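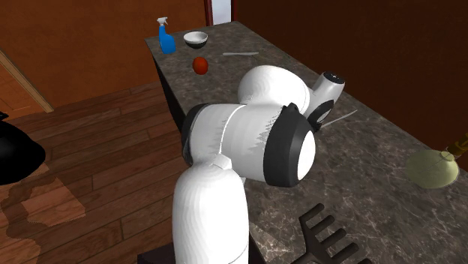
Arm over the kitchen counter, render.

October, notebook 2, Dustmont noise job
Started 7:40 am, kettle on first

Read the Grodow sound study again from the front, this time with the pencil. I still don't believe the result. I may end up having to believe it, but the report hasn't earned it yet.

For whoever picks this up after me: Grodow wants to put a battery storage yard on the old gravel lot at the north end of Dustmont. The township has a noise rule of its own. The state siting office can waive local rules if it finds them "unreasonably burdensome," and Grodow has asked for the waiver in the same filing that says they would meet the local rule anyway. Those two things sit eleven pages apart and I don't see how both can be needed. If the yard is as quiet as the study says, the waiver costs them nothing to drop. Vasiliki says lawyers always ask for everything and I shouldn't read into it. Maybe so. I have written it down.

Our part is narrow. The township board asked us to check whether the study was done properly and whether the number at the Triantafyllou property line is one they can rely on. They did not ask us whether they should want a battery yard, and I don't intend to tell them.

Study, what's in it

Sound levels predicted at six houses and at the Triantafyllou line, which is 300 feet from the nearest row of cabinets. All come out under the township night limit. The margin at the Triantafyllou line is 2 dB. They call this "comfortable" in the summary and "compliant" in the body. I would call 2 dB smaller than the error in the method, and their own appendix says as much if you read the footnote under the ground table.

Source data: the cooling fans. Everything in this job hangs on the fans. The cabinets themselves hardly matter at that distance, the transformers matter some, the fans matter most. Fan levels are taken from the maker's sheet, and the sheet is for fans at "typical operating speed." I looked for what typical means. There is a note pointing to a second sheet and the second sheet isn't in the filing. Asked for it by email at 8:15.

Ground: they used soft ground everywhere, including the yard. The site plan, drawn by somebody else in the same filing, shows the yard covered in packed crushed stone with concrete pads. So one consultant has paved it and another has grassed it over.

Barrier: there is a wall in the model along the south side. I can't find the wall on the site plan. Achilleas thinks it's the dashed line marked "future screening," which could be a wall or could be a row of arborvitae. A row of arborvitae does nothing I can measure for fan noise.

Background levels: measured in one spot for two nights. The spot is beside the county road. The township rule compares the new noise to the existing quiet, and if you measure your existing quiet next to trucks you get a generous answer. To be fair to Ravetska, who did the measuring, their field notes are neat and they wrote down every truck. The notes are better than the conclusions drawn from them. Somebody could take those notes, pull out the truck minutes and get a more honest night level in an afternoon.

9:50, did that

Typed in Ravetska's table by hand since the PDF wouldn't copy. Pulled the minutes with a truck logged, kept the rest. Night level drops. I'm not going to put the figure here until Sulastri has done it separately from the paper copy, because I got two different answers on my first two passes and found a column shift in one of them. She hasn't seen mine. Please nobody show her mine.

What I'm willing to say so far is that it goes down and that it doesn't go down by a trivial amount.

10:30, our own model

Rebuilt the yard with what we have. Same software family as theirs, older license. Ran these:

Run A, everything as Grodow had it. Wanted to see if I could get their answer. I do, near enough that I trust I've understood their inputs. Good. I half hoped I wouldn't.

Run B, same as A with hard ground inside the fence. Level at the Triantafyllou line goes up. It eats part of the margin but not all of it.

Run C, same as A with no wall. Goes up more than B. The margin is gone.

Run D, hard ground and no wall. Over the limit.

Run E, as A, fans at 100 percent in place of "typical." Over the limit without touching anything else. But I had to guess the full-speed level from a different maker's fan, so E is a guess with a decimal point and shouldn't leave this building. It tells us which question to ask and that's all it's good for.

Vratislav looked over my shoulder at D and said, well, that settles it. It does no such thing. D is over if there's no wall, and all I know about the wall is that I couldn't find it on a drawing. They may well mean to build one. If they say so in writing, with a height and a material, C and D go in the trash and we're left with B, where they pass. Barely, but the rule doesn't have a column for barely.

I want to be careful here because the neighbors have already got a version of our work going around that we never did. Iraklis went to the information night and came back with a flyer that says "independent engineers confirm noise twice the legal limit." We are the only independent engineers on it as far as I know, and we had confirmed nothing on that date except the meeting time. "Twice" doesn't mean anything useful in decibels either unless you say twice what. I'd like the township to ask them to take it down. I don't want to ask them ourselves and get into it.

The flyer also says the yard will run flat out every night. I doubt it. Fans work hardest when the batteries have been working and the air is warm, which is early evening in summer. By two in the morning in winter most of them should be idling. The study doesn't show this either, by the way. It would have helped Grodow to show it! A plain chart of fan speed by hour from a yard they already run would answer half of my notes above. They say they run others. Added to the request list.

Lunch. Somebody has had the good calibrator out and put it back without the adapter ring. It was in the drawer with the tape.

1:20 pm, meter check before going out

Both meters on the bench, calibrator tone, before readings agree with each other and with last time. Windscreen on number two has a tear near the base, swapped it. Batteries new in both. Mic cable on number one crackles if you bend it at the plug. Tagged it, took the 25 foot one.

Plan is one meter at the Triantafyllou line and one back by the house, away from the road, overnight. Mrs. T. has agreed and says the dog will be in. I'd sooner have a week than a night and will ask for it, but the board meets before a week is out and there's no money in the job for going back and forth. A night is thin. We complained about Ravetska's two nights in one spot and I'm aware that we're about to do one night in two spots. It must say so in the report, in the main text, and in the same size type.

Things I asked Achilleas to write down at the site even if they seem dull: wind, leaves still on or off, whether the pump at the stock tank cycles, any combine running late. October is a poor month for background. Crickets mostly done, grain dryers going. The dryer at the next place is louder than anything Grodow is proposing, and it will be in our data for whatever hours it runs, and then off for most of the year. Somebody on the board will bring it up. Fine, it's a fair thing to bring up.

3:45, reply from Grodow

Fast, I'll give them that. The second fan sheet "is considered proprietary but the values used are conservative." If they're conservative I'd like to see what they are conserving from. On the wall: "screening will be provided as required by the final permit." That's a circle. The permit would require the wall if the study depends on it, and the study depends on it without saying it's there.

Vasiliki's view is that this is ordinary and they simply haven't designed it yet. Probably right. But then the honest thing is to report the level with and without, as we just did before lunch, and let the board put the wall in as a condition. It took me under an hour.

Draft wording for the board, to be argued over:

"The predicted level at the Triantafyllou property line depends on a sound wall that we could not find on the site plan, on soft ground where the plan shows stone, and on a fan speed that has not been documented. We were able to reproduce the applicant's result using the applicant's inputs. We could not confirm the inputs."

Sulastri wants "were not provided with support for" in place of "could not confirm." Longer and I think weaker. Leaving both for now.

Still open

Sulastri's pass on the truck minutes.
Fan sheet, ask again, offer to sign something.
Wall: height, length, material, or a plain statement that there isn't one.
Fan speed by hour from any running yard.
Whether the township limit is for the line or for the house. The rule says "receiving property" and then uses "dwelling" in the next paragraph. I've assumed the line because Grodow did. If it's the house, most of today matters a good deal less and I'd want to know that before anybody types up the report. Iraklis is calling the clerk in the morning.

5:10, Achilleas left with both meters and the long cable. Run files are in the Dustmont folder, A through E, and E is marked do not send.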